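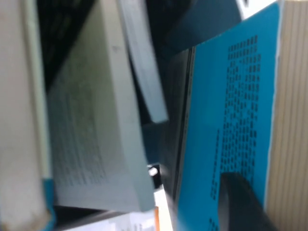

Book-filing demonstrations (robot learning)

Book-filing demonstrations, also shelf demonstrations or just "filing", are recorded runs in which a person drives one or two robot arms to move books in or out of a rack, organiser or shelf. The recordings are kept as examples for a learning system, which is trained to copy the driver's movements from the camera views. Usually counted in episodes. One episode = one go at the task, start to finish.

The task is old as these things go and still in wide use. Cheap props, quick to reset, hard enough to be worth doing.

Why books

A book is stiff one way and floppy the other. Paperbacks bend at the cover, hardbacks don't, thin pamphlets slide down behind fat volumes and have to be fished out. Page edges are pale and look much alike from close up, so the system can't lean on colour alone. Books also lean on each other, and moving one tends to shift its neighbour.

Drivers generally find taking out easier than putting in. Putting in needs a gap, and the gap is often narrower than the open fingers plus the book. The common trick is to set the bottom corner down first, tip the book upright and let go late. Letting go early is the most frequent fault in beginners' episodes.

Setting up

A plain table, a divided organiser, a handful of books of mixed size. White or pale table tops are preferred by most groups although glare off glossy covers can be a nuisance. Organiser is sometimes taped down and sometimes left free. Both kinds of data are useful but they should not be mixed under one task name (see Labelling).

Views normally come from a fixed camera looking over the table and small ones mounted at the wrists. The fixed view gives the layout. The wrist view gives the last few centimetres, which matters more for a tight slot, though much of it is blurred when the arm moves quickly and the fingers hide part of what they are reaching for.

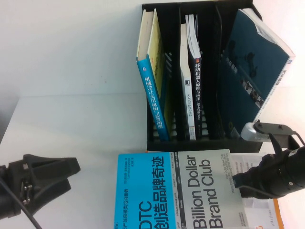 Choice of books is less trivial than it sounds. A set drawn from one shelf will be all the same height and the system learns the height. Good sets mix hardbacks with paperbacks, thick with thin, and at least a few lying flat on the table at the start, because a flat book needs a quite different grasp - usually an edge pushed over or lifted by one hand so the other can get under it. Covers in more than one script are helpful. The learner has no need to read them but it does get used to large characters, rotated spines, logos and so on, and is less thrown by a new title.

Worn books are fine. Books with loose jackets are normally left out, the jacket comes off in the fingers.

The Katcombe set

The best known small collection is the Katcombe set, gathered at the Vastby workshop by Arnar Vídalín and Hường Trình and later tidied by Ásdís Baldursdóttir. It holds 2,704 episodes using 71 books. A further 302 episodes were recorded and withdrawn after the clocks on two of the cameras were found to have drifted apart, so that the wrist view showed a grip closing before the fixed view did. Those are still passed round under the name "Katcombe offcuts" and shoud not be used for training without re-timing.

Recording ran through October in short sittings. Vídalín capped each driver at 17 episodes before a break, after noticing that tired drivers start skipping the pause before release. The cap has been copied by other groups, not always with the reason attached.

Þórey Vídalín drove most of the two-handed episodes. Her style - left hand holding the neighbour back, right hand feeding the book in - shows up in nearly every system trained on the set, and has been called the "Vídalín shove". Some like it. Steinar Stougaard has argued that one driver's habits make a poor standard and that the set wants at least three more left-handed people.
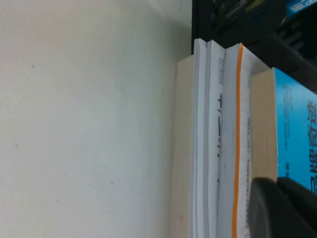
Labelling and sorting

Each episode gets a short written instruction ("put the flat book in the end slot"), a result and a list of faults. Clustora, the sorting tool used for Katcombe, groups episodes by starting layout, so that near-copies can be thinned out. Without thinning, the easy layouts swamp the rest.

Results are marked as done, part done or failed. Practice differs over failed episodes. The older habit was to bin them. Baldursdóttir keeps any failure with a recovery in it, i.e. where the book slips and the driver picks it up again, on the grounds that a learner which has only seen clean runs has no idea what to do after a slip. Failures with no recovery are kept apart.

Leaning books cause endless arguments. Is a book filed if it sits in the slot but leans out past the side? Katcombe says yes if it stays put when the hand leaves. The Ásgeirsdóttir guidelines say no, must be upright within the dividers. Scores from the two are therefore not comparable, though they are often printed in the same table.

Known problems

Resets. Whoever resets the table tends to put things back in the same spots. A shuffled list of layouts helps if people follow it.

Thin booklets. Under-represented nearly everywhere, becuase they are annoying.

Background. Clutter behind the rack gets learned along with the rack. Moving the table part way through a collection is the usual cure.

See also: Teleoperation; Imitation learning; Bin picking; Drawer tasks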